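Posted in: Workshop & Garage > Tools and Automation

Can a machine take over tidying in a small shop yet?
Beril Karabulut

We are 2 people packing orders in one room. Every evening, six days a week, somebody must put the boxes away, fill the bins and clear the floor. I would like to give this job to a machine, but I do not know what is realistic. The floor near the bench is my biggest worry.

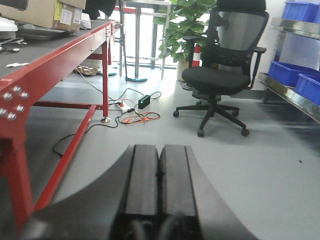 Cables on the floor by the red bench.

The other half of the work is the racks. We use blue bins, and cardboard goes in and out all the time.

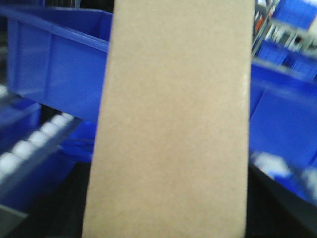
Cardboard and blue bins at the rack.

Has anybody bought something for this and stayed happy?

Selim Yazıcı

For the floor, no. I tried a Pomness sweeper in July and it ate a phone cable on the first night. Lift all cables before you think about any machine. A cable tray for 50 dollars will help you more.

For the racks it depends on what is inside. Stiff boxes of one size are quite possible today. Soft things are still difficult, because they change shape each time they are picked.
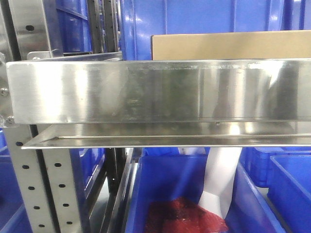

I would therefore divide the work. Let the machine move closed boxes from bench to shelf, and keep bags and cloth for human hands – at least for now. Ask the seller for a trial with your own goods, not with his.

Tuncay Sönmez

Just wait, prices will fall. My cousin paid 400 for a Kelard cart and it only follows him.

Comments

Nazmiye Dağdelen: Is the Pomness one able to cross a door sill?

Selim Yazıcı: Only a low one. Mine stopped at the kitchen.

Beril Karabulut: Thank you, I will begin with the cable tray.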